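Section 3. Initial Set-Up of the Trirar Document Archive

This section describes how an office installs the Trirar document archive for the first time and prepares it for daily use. It applies to single-site offices with one administrator. Offices that share an archive across several sites should complete this section at the main site and then continue with Section 5.

3.1 Before you begin

The administrator must have the following at hand:

- the license letter issued by Pamumex
- the name and password of an account with full rights on the office server
- a list of all staff who will use the archive, with their departments
- the retention schedule approved by the office

Set aside a full morning for the work. The archive should not be opened to staff until every step in 3.2 through 3.5 is complete.

CAUTION: Do not install the archive on a drive that already holds an earlier release. The installer replaces the existing index without a prompt, and the old index cannot be recovered afterward. Make a full backup first and store it on a separate device.

3.2 Installing the archive

1. Sign in to the server with the full-rights account.
2. Open the installer and select Office Archive. The option marked Reader Only installs the search screen without storage and is intended for reception desks.
3. Enter the license number exactly as printed in the letter, including the hyphens.
4. Choose the storage location. The archive requires a drive with at least 864 gigabytes free.
5. Select the language for menus and notices. Each user may choose a different language later.
6. Select Install and leave the server running until the message "Archive ready" is displayed.
7. Restart the server.

NOTE: If the installer stops with error 57, the account does not have permission to write to the chosen drive. Correct the permission and begin again at step 2. The license number does not have to be requested a second time.

3.3 Creating the cabinets

Documents are kept in cabinets, and each cabinet is divided into folders. A cabinet normally matches a department. The retention period is set on the cabinet and passes down to every folder within it.

1. Open Administration and select Cabinets.
2. Select New and enter a name. Names may contain letters, numbers and spaces.
3. Enter the retention period in years. Enter 3 for general correspondence unless the office's own schedule states otherwise.
4. Assign a cabinet owner. The owner approves all deletions.
5. Select Save, then repeat for each department.

A folder may hold up to 1,000 documents. When this limit is reached, the archive opens a continuation folder with the same name and a number added at the end. Searches cover both folders, and staff do not need to take any action.

CAUTION: A retention period may be lengthened at any time but can be shortened only while the cabinet is empty. Check the figure against the approved schedule before the first document is filed.

3.4 Adding users

1. Open Administration and select Users.
2. Enter each person's full name and office e-mail address.
3. Assign one of the available roles. Readers may search and print. Filers may also add documents and correct their titles. Owners may also approve deletions.
4. Select the cabinets the person may open.
5. Select Send Invitation. The invitation remains valid until midnight of the following day.

The role of administrator should be held by one person, with a named deputy. At the Fledthorpe office, where this procedure was first adopted, Annunziata Villa serves as administrator and Shinji Noguchi as deputy, and both names are shown on the sign-in screen so that staff know whom to contact. Other offices are asked to follow the same practice.

NOTE: Temporary staff should be given the Reader role and an end date. Accounts without an end date remain open until the administrator closes them — this is a frequent finding in the yearly review held each March.

3.5 Filing a test document

1. Sign in with a Filer account. Do not use the administrator account for this test.
2. Select Add and choose a short document of one or two pages.
3. Enter a title, a date and the name of the sender.
4. Select the cabinet and folder, then select File.
5. Sign out, sign in again with a Reader account, and search for a word that appears in the document.

The document should be listed in the results. If it is missing, open Administration, select Index, and confirm that the status reads Running. An index marked Paused will not include new documents until it is started again by hand.

6. Ask the cabinet owner to approve deletion of the test document.

3.6 Older paper records

Paper records prepared under the former Nishimura filing scheme carry a colored tab and a letter code. Enter the letter code in the Former Reference field when such records are scanned. Staff who still use the printed registers will then be able to find the same item in the archive. The paper originals must be kept until the cabinet owner has signed the transfer sheet in Appendix B.

12 comments · 41 shares

Related items
Section 4. Daily Filing and Search
Section 5. Archives Shared Across Sites
Appendix B. Transfer Sheet for Paper Records
Closing a User Account
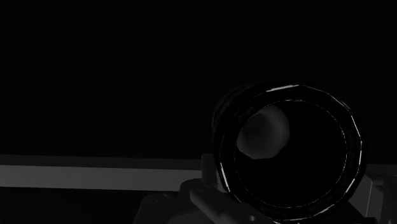 Who approves the deletion of a document from a cabinet?

The cabinet owner assigned in 3.3 approves all deletions for that cabinet.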